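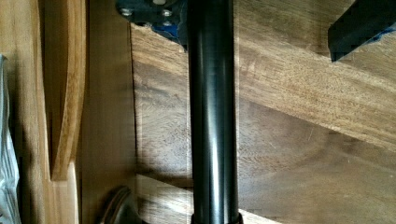
Figure 2. Wrist view with a glossy black pole close to the lens and wooden surfaces behind it. The pale stripe running down the pole is a highlight.

4.2 Long, shiny things seen from very close

We would like to spend a little time on poles, rails and bars, as these gave our perception software more trouble than anything else we tried it on, and we grew rather fond of them in the process. The segmentation stage in Nukden looks for regions that hold together in colour and then asks the depth stage whether each region also holds together in space. For a mug or a box this is a perfectly good question. For a dark cylinder it goes wrong early: in Figure 2 the bright stripe divides the pole lengthwise, and our first version duly reported two thin objects standing side by side, with a gap between them that the planner was quite happy to consider as free space.

Our remedy is borrowed in spirit from the Hodžić edge filter, which we had been using for a different purpose (cleaning up table edges) and had more or less forgotten about. Pairs of long edges that run parallel, or very nearly so, are gathered up before any region is formed. If the brightness between them rises and falls smoothly, from dark to light and back to dark, the pair is treated as the two sides of one rounded body and the stripe is absorbed into it. Wood grain can fool this test, particularly a plank whose grain runs in long straight lines, so we also ask that the darkening at both sides be strong. It is a simple rule, and we make no great claims for it — but it runs inside the 13 milliseconds that the control loop can spare.

We tested the rule on 212 hand-labelled frames from the Jostunmont recordings. The old segmenter split the cylinder in more than half of them; the new one did so in 5, all with heavy blur. We then turned to the related matter of where a bar ends and what holds it up, which the planner must know before it brings the fingers anywhere near. A rounded end cap, a collar and a post leading to a backplate each break the parallel edges in their own way, and a shadow lying beside the bar offers a second, softer pair of edges that the software would dearly like to believe in. Veined marble adds thin lines of its own. We therefore keep a short list of candidate bodies alive across several frames, and drop a candidate only when the camera has moved enough for parallax to settle the question.

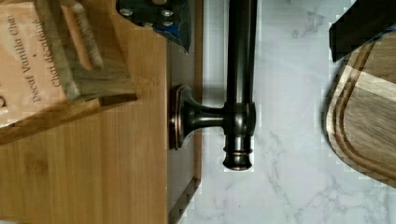
Živko Milošević read a draft of this section and felt that we were asking too much of parallax, remarking that a planner which has to move in order to find out whether it may move is "in a slightly awkward position". He would prefer to carry the doubt forward as a cost, and let the planner keep a wider berth until the candidates sort themselves out.

We have some sympathy with this, and the Grirkov interface does allow a cost of that sort to be attached to each candidate. When we tried it, the arm became very polite indeed and stopped well short of grasps that were quite safe, so for the results in Section 5 we have kept the original scheme, with the cost term switched off. Both settings are included in the released configuration files.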